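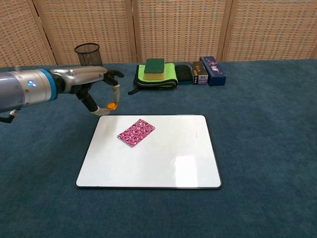

Small whiteboard with a patterned card on it, cleaning cloth and sponge behind.

Saodah Setiawan has looked after the supplies and shared desks at Prondine for long enough to have strong feelings about whiteboards. The big ones on the walls don't bother her much. It's the small ones, the kind people carry from table to table, that come back in a state.

"People treat a wall board as part of the building," she says. "A small one gets used as a tray. I've found mugs on them, sandwiches, post. Then they wonder why the pen skips."

The firm bought 38 of the table boards when the Gerkuvden office was fitted out, and three have had to be replaced. Two of those were ruined by permanent marker and one by scrubbing. It is the scrubbing that annoys her.

"The green side of a kitchen sponge is for pans. It's rough, and on a glossy board you get tiny scratches, and then the ink sits in the scratches. After that you never get it properly white again. The yellow side is fine if it's damp and well squeezed out."

Her own method is short. She wipes the dry board with a microfibre cloth first, folded so that there is a fresh face to turn to. If there are still grey streaks she goes over it again with the cloth slightly damp, then dries it. Spray comes last, and not often. A 500 ml bottle lasts her most of a year.

"You want to look at it from the side, with the light on it," she says. "Straight on it'll look clean when it isn't. Tip your head and you'll see every streak. But the glare hides things as well, so move round a bit."

I asked whether the type of cloth mattered. She said thickness mattered more than price, and that she washes hers at 60 without softener. Softener leaves a film. She likes the sort with a loop, though she admits that hers mostly end up folded on the table and not on a hook.

Pens are another subject. She keeps them in wire-mesh holders, which don't collect dust at the bottom the way solid pots do, and she has given up expecting the holders to stay full. "You fill it in the morning and it's empty by lunch. They're in people's pockets. They go home on the train."

She buys them in boxes of 80 and has stopped putting out red, which she finds the hardest to get off.

As for what may be left on a board, she is easier going than I expected. Paper and card are all right as long as they're dry. "A card with a nice pattern on it, that's no trouble. It lifts straight off. Stickers I do mind, and tape I mind more."

The next delivery of boards is due in June, and she plans to try a few with a matt surface in the Wuisan meeting room. The pens, she says, will be kept in her drawer.

Interview by Dean Staniforth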